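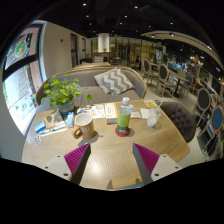
The table that eats everything

Fraser Farquharson on the slow creep of stuff, and one Saturday spent putting it right

Mar 9, 2019

Started with a mug. It always does. Tan-brown, white inside, big thick handle, put down at the end of the table while I looked for my keys. Then a bottle of something with a lime-green label. On a coaster, mind you, a dark red one, I'm not an animal. Then post.

By the weekend you couldn't have served toast on it. Cartons. A printed sheet I'd kept for the little pictures and never read. A white box with orange on it, long way on. Napkin. A glass with what looked like a scrunched up napkin in it and a straw still poking out. Some sort of yellow and white card at the far corner, where cards go to be forgotten.

So I rang Ishbel Hepburn. Ishbel clears houses in Clitbridge, has done for years, and has views on tables.

"It's the height," she told me. "Your hand's already there. Nobody bends down to put a thing away if there's wood at elbow level."

Her method, scribbled on the back of an envelope while the kettle boiled:

Drinks first. Mugs, glasses, bottles, the lot, straight to the sink. Half the mess goes and you feel like a hero.

Paper next. Read it standing up. Sit down and you've lost the afternoon.

Boxes last. Open every one. Empty ones get flattened, full ones get a cupboard, and anything with 2 tablets left in goes in with the others of its kind.

The plant stays. I asked about the plant. She looked at me as if I'd suggested binning the cat.

Not everyone is convinced. Finlay Gunn, who makes tables in a shed out past Vorkbridge, thinks a bare one is a bit sad. He likes them pale, with plenty of grain, and he likes them used. Rings, scratches, crumbs. "I had a customer send me a photo of hers after 3 years, spotless, a bowl of lemons on it. I was gutted," he says. His own is under a heap of seed packets and has been since December.

I can see both sides. There's a sort of company in a full table - you can tell somebody lives there. But I'd been eating my tea off my knees, and you do get tired of peas in the sofa.

The clearing itself was quick. Wiping took longer then I'd like to admit. Light comes in low at that time of year and it picks out every smear, so you do it once, stand back, swear, do it again.

Ishbel's last rule is one tray. Anything that wants to live on the table lives on the tray, and when the tray is full something has to go. I bought one that afternoon. Green, a bit too big.

It has a mug on it. And the keys, which were in my coat.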